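Student Projects > Robotics Club > Team Manual > Section 6

Search this manual Go

6. Setting Up the Arm for Kitchen Tasks

This section applies to all teams entered in the Flolstead household round. Read it in full before switching on the power. The faculty advisor must be present for steps 3 through 6.

1. Place the base on a level floor or stand. Tighten the mounting bolts.

2. Route the cables away from the walking path. Leave enough slack at the elbow for a full turn of the wrist.

3. Power on the controller and wait 30 seconds before opening the Raju software.

4. Set the speed limit to 100 mm per second. Teams may not raise this limit during practice.

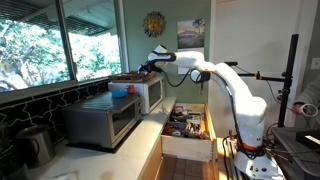 5. Move the gripper to the first waypoint and save the position. Repeat for each waypoint on the task sheet - the order must match the sheet.

6. Run the full path once with the gripper open. One student stays at the stop button for the entire run.

CAUTION: Keep hands and loose sleeves clear of the joints whenever the motors are on.

NOTE: Saved positions are lost if the base is moved. Return to step 1 and record them again.

NOTE: The Bemerero log file holds 4,000 entries. Export it at the end of each session and file it under the team name.

Filed under: Club Handbooks, Arm Setup, Valine League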